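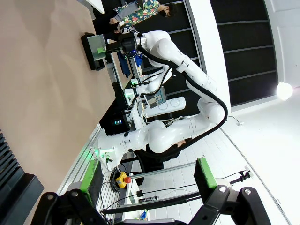 Research Notes | Work Surfaces and Everyday Handling
September – by Évan Coste and Clotilde Tessier
4 min read

3. Setting things down on a shared table

3.1 The table as a place to leave things

Most of what has been written on worktops treats them as places where something gets done, and we came to this study with much the same idea. After a few mornings in the room at Sandance we found ourselves writing far more about the pauses. A person finishes with one thing, wants both hands for the next, and has to choose a spot for whatever they are holding. That choice takes hardly any time, and yet it shapes how everybody else uses the table for the next quarter of an hour.

We followed 24 people over the period, in sessions of 40 minutes each, and noted every occasion on which a loose item was put down and left. After removing duplicates we had 1,288 such occasions. Of these, 394 involved an item being put down on top of another item, with no direct contact with the table at all. We had expected a handful, and we went back through the notes twice to be sure we had not misread our own handwriting (Clotilde's is the better of the two).

3.2 Racks, pads and trays

The larger pieces behave almost like furniture. A long rack, once laid down, tends to stay where it is, and people work around it even when it sits at an awkward angle. Small, soft things then collect on it. A sponge pad is a good case: it is light, it does not roll, and it will sit quite happily across ridges that would tip a cup. Participants rarely described the rack as a storage spot when we asked them, but they used it as one all the same.

Shallow trays with raised rims are treated with more care. We think the rim matters here, as it seems to mark the inside of the tray as a separate area, and people who would drop a pad on a rack without a glance would look into a tray before putting anything in it. A mat on the inside seemed to strengthen this a little, though our numbers for lined and unlined trays are too uneven to say more.

Flat boards are the most interesting of the lot, at least to us, and we spent a good deal of time on them. They are carried as often as they are set down. A board with something small resting on it has to be kept level, and the usual way of managing this is a hand at each end, held at the waist – a grip that leaves no hand free to clear a space on the table (Figure 2).

Figure 2. A white board held level by its two short ends, with a small black object resting near its middle. On the table, a green sponge pad lies on the ribbed rack, and a shallow black tray with a mat inside sits on the other side.

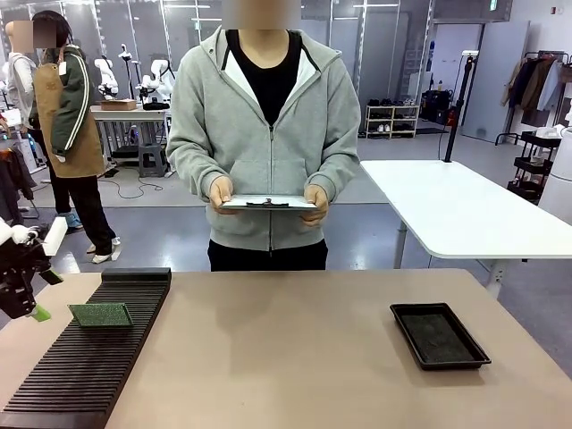 3.3 Clearing a space

With both hands taken, a carrier has to wait, ask, or find a gap. Asking was the most common of the three in the Sandance sessions, and it was usually done very briefly, with a nod at the table and a word or two. We used the Nastine coding sheet to record these exchanges, adding one column for requests made without speech. Gaps wide enough for a board were scarcer toward the end of a session, and the comparison with the Plondus room, where the tables are narrower, is taken up in Section 4.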